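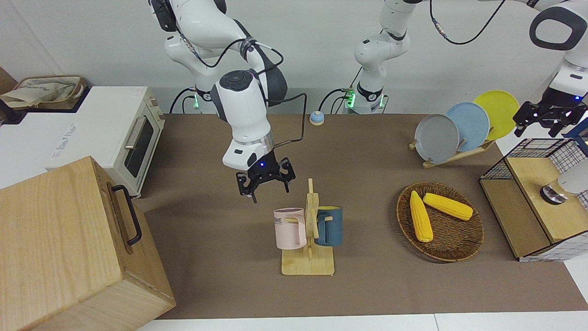 Equipment planning meeting, Horkness site
Minutes, Jan 6, 2021

1. Grippers. The offer from Tisar for 2 spare grippers was read. It is valid until May. The meeting agreed to order one now and to ask again for the price of the second.

2. Cables. Fonseca asks 194 dollars for the full set. Approved.

3. Second table for Brirutgate. The budget line has money for the table but not for the arms – these must wait for the next request. It was asked if the arms could be rented for 6 months. To be checked with the supplier.

4. Kitchen items. Mugs and plates break often in training work. A small yearly sum was proposed and accepted.

5. Other. The service contract was not discussed, as the papers came too late.

Next meeting: room 17, date to be sent by mail.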